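Zaruditz Grasp Planner

Software for planning and checking two-finger grasps, with a camera on the wrist

Zaruditz is a software package for people who run a robot arm with a parallel two-finger gripper. It takes the picture from a wrist camera, finds the objects that are within reach, proposes where to close the fingers, and sends the approach path to your arm controller. It was written at Bromov by a small team, and we still use it each day on our own benches.

The package is sold as one license per arm. It has no cloud part. All computing is done on a PC next to the cell, and pictures stay on that PC unless you export them.

What the planner does

The planner works in two stages. In the first stage it keeps a list of candidate grasps for each object, up to 200 of them, and gives each one a score. The score depends on the finger opening, the angle of approach, and the free space on both sides of the object. In the second stage it takes the best candidates and tests them against the full model of the gripper, including the linkage bars and not only the pads. Many planners treat the finger as a simple box. We found that this gives good results in open space and bad results when two objects stand close together.

Transparent objects receive a separate treatment. Depth sensors often return holes or wrong distances on clear plastic and glass, so Zaruditz does not trust depth alone in such regions. It uses the color picture to find the outline, and it takes the height of the table as a known value. If there is a printed label on the object, the label region is used as an anchor, because depth readings on paper or film are usually more stable.

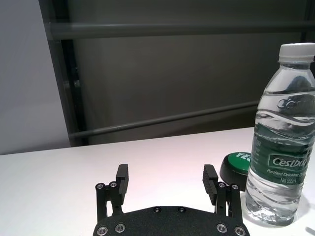 You can also mark objects as "do not touch". The planner then keeps a safety margin around them, and it will refuse a grasp when the open finger would enter this margin. The margin is set per object class, in millimeters. For buttons and switches we recommend to begin with a larger value than you think you need, and reduce it later.

Masking of the gripper

In a wrist view the gripper itself is always covering a part of the picture. During setup you open and close the fingers slowly one time, and Zaruditz learns which pixels belong to the hand at each opening. This takes 21 seconds on our reference PC. The mask must be learned again if you change the finger pads or move the camera bracket, even by a little.

Working with the log viewer

Each planned grasp is written to a log together with the picture, the candidate list and the reason for the final choice. In the log viewer you can go back to any attempt and ask why a certain candidate was rejected. Nassoro Mosoti, who maintains the viewer, added filters by object class and by rejection reason in version 6. It is also possible to replay an old log with new settings, without moving the arm.

Our regression set has 933 recorded table views. Every release is replayed against this set before it is published, and the results are included in the release notes, also when they are worse than before.

Requirements

Operating system: 64-bit Linux
Memory: 16 GB or more
Camera: color camera fixed to the wrist; depth is optional but recommended
Gripper: two-finger, parallel closing, with position feedback
Arm: any arm with a supported driver (please see the driver list)
Interfaces: Python and C++

Suction cups and hands with three or more fingers are not supported at this time.

License and support

The license includes one year of updates. After this year the software continues to work, but new releases need a renewal. Support is by email, in English or Polish. For customers near our Mukthorpe office we can arrange setup on site, normally one working day for each arm.

The Domański calibration tool is sold separately. You need it only if your camera bracket does not come with a calibration file.

For a trial license or a quotation, please write to Mercy Lukumay in the sales office and mention the model of your arm, gripper and camera.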